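Home Guides Spares Hire Contact

Section 2: Setting up the Umitow brewer and the drinks table

Read this section before you take the brewer out of its crate. It replaces the folded leaflet that comes in the lid, which was translated in a hurry and leaves out the descaling cycle altogether. Where we disagree with the maker we say so, and you can make up your own mind. The brewer is sent out from Wikholm with a clean tank, a filter basket, a glass-lined server and one packet of Inthanon ground coffee. Everything else is yours to find.

The lid says "ready in moments". We have not seen this happen. Give yourself the better part of an hour from a cold start the first time, and plan the rest of your morning round that.

Choosing where it goes

1. Find a table that doesn't rock. Push down on each corner with your palm. If it moves, use another table and leave the folded beer mat for pub gardens.

2. Check there is a wall socket within reach of the lead. Don't run the brewer from an extension reel, whatever the person who owns the reel tells you about its rating.

3. Put the brewer at the back of the table with the tap facing the people who will be pouring. The rating plate goes to the wall.

4. Leave a hand's width behind the casing. The steam vent is at the rear on the newer model and on the lid of the older one. If you aren't sure which you have, leave space for both.

CAUTION: Never stand the brewer under a shelf or a wall cupboard. The maker describes the steam as "gentle". It will lift paint.

5. Keep the lead behind the table and off the floor where people queue.

Filling the tank

6. Lift the lid and take out the cardboard insert. It is easy to miss, being the same grey as the tank.

7. Fill from a jug with cold tap water up to the lower mark. Stop there for the rinse.

8. Close the lid until it clicks. There ought to be a click. On well-used machines there may only be a sort of dull give, and that will do as long as the lid sits flat all the way round.

9. With no coffee in the basket, press and hold the left button until the lamp stays lit. Let the whole tank run through into the server, then tip it away.

10. Do it again. Two rinses, no fewer. Balakrishnan Bhat, who services these at Wikholm, thinks one is plenty. We have tasted the second rinse and we don't agree with him.

NOTE: The "smart fill" float is meant to stop you overfilling. Treat it as decoration. It sticks, and by the time it has unstuck the water is on the table.

Making the first batch

11. Fit a paper filter in the basket with the seam folded flat. Cloth filters are sold for this brewer and praised a good deal online. We've had them clog, and washing them out in a small sink with a queue waiting is no fun.

12. Weigh the coffee if you have scales. The scoop in the box is unreliable — it was changed at some point and the leaflet wasn't, so the number of scoops printed there makes something close to tar. Start weaker than you think and work up.

13. Level the grounds with a shake. Don't press them down.

14. Slide the basket in until it stops, put the server underneath, and check that the server lid is the one with the hole in it. The travel lid has no hole. Coffee brewed on to the travel lid goes everywhere except the server.

15. Fill to the upper mark, close the lid, and press the left button once. The right button is the keep-warm plate and does nothing useful with a glass-lined server, though it will happily use electricity all day.

CAUTION: Don't pull the basket out when the dripping slows. It slows, pauses, and then lets go of the last of the water all at once. Wait for the lamp to go out and then wait a little longer.

Laying out the table

Most trouble at a drinks table has little to do with the brewer. It comes from cups, milk and where people stand. The leaflet gives this a single line ("arrange your accessories attractively"), so the rest of this part is ours.

16. Decide which way the queue will move and lay things out in that order: cups, coffee, milk, sugar, stirrers, bin. If the door is on the wrong side, turn the order round.

17. Keep the cups well away from the tap. Wet cups stick together, and people pull at them until a whole lot comes apart on the floor.

18. Stack paper cups in a column that one person can hold steady, and break a tall column into two if the table is likely to be knocked. Handle them from the outside. Fingers in the rims are what people notice, and they're right to.
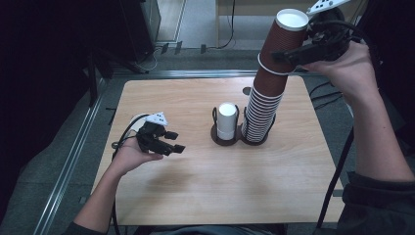
2 min read

19. Try one cup from each new sleeve with hot water before you put the sleeve out. Stand it on a piece of kitchen paper and go and do something else. If the paper is damp when you come back, the whole sleeve is suspect. "Leakproof" on the wrapper has not meant much in our experience, and neither has "heat safe".

20. Check the lids fit the cups. This sounds too simple to write down. Lids and cups are sold in sizes that share a name and don't share a rim, and the seller's table of which goes with which is wrong often enough that we stopped reading it. Press one on, tip it over the sink, and see.

21. Put the milk in something with a lid and keep the spare milk in the fridge. Top up little and often.

22. Set a bin at the far end and a second one further off. With only one bin, the used cups end up back among the clean ones.

NOTE ON "COMPOSTABLE" CUPS: Plenty of brown paper cups are sold with a leaf on the side. A brown cup tells you the colour of the cup. Many have a lining, and whether your council will take them with food waste is a question for your council. Yamuna Warrier asked on behalf of the Cilham branch and was told to put theirs in general waste, leaf or no leaf. Other places may give you another answer. Get it in writing, or at least from someone who'll give their name.

If you have washing-up space, china mugs are cheaper after the first few outings and the coffee stays hot longer. We say this knowing full well that hardly anyone who reads it will carry a crate of mugs up a flight of stairs.

During use

23. Write the brewing time on a bit of tape and stick it to the server. The maker claims the coffee is good "all day". After two hours it tastes of the server. Pour it away and make more.

24. Start the next batch when the server feels half empty. You will misjudge this the first time.

25. Wipe the drip tray each time you refill. It holds far less than it looks as if it should.

CAUTION: The casing beside the tap gets hot enough to hurt. There is a warning sticker on it, placed underneath, where you'd have to be lying on the table to read it. Tell anyone helping you, and keep small children to the milk end.

If something goes wrong

Lamp flashes slowly. The tank is low or the float has stuck. Tap the side of the tank. If it goes on flashing with a full tank, switch off at the wall, wait, and switch on again.

Lamp flashes quickly. The leaflet says "contact your dealer". Try descaling first (Section 3). Teodor Sima has had a run of machines sent back to him as dead, and he says about half only wanted descaling.

Coffee is weak and the basket is full of water. The filter has folded over on itself. Let it drain, take it out and start again with a new one. Poking it with a spoon through the top makes a hole, and then you have grounds in the server as well.

Water under the brewer. Switch off at the wall before you do anything else. Then look at the tap washer, which perishes. Spares are listed under Spares. Tape does not work.

Smell of hot plastic on the first run. Expected, we're told. If it's still there after the second rinse, we'd stop believing that and send the machine back.

Packing away

26. Switch off at the wall, pull the plug, and leave the brewer to cool with the lid open.

27. Empty the tank by tipping it forwards over a sink. The drain plug underneath drips for ages and is best left alone.

28. Dry the basket and the server and pack them separately. Put the travel lid on the server now.

29. Count nothing, but do look under the table for the filter clip. It is small, black and not sold on its own.

30. Reseal any open sleeve of cups with a clip or a rubber band and keep it somewhere dry. Half a sleeve left loose in a cupboard is fit for paint brushes.

Checked against the current machine by Malathi Shetty and Bethel Tesfamariam, Jul 14, 2020. If your brewer has a third button, you have the office model and none of the lamp signals given here will match. Use the separate sheet.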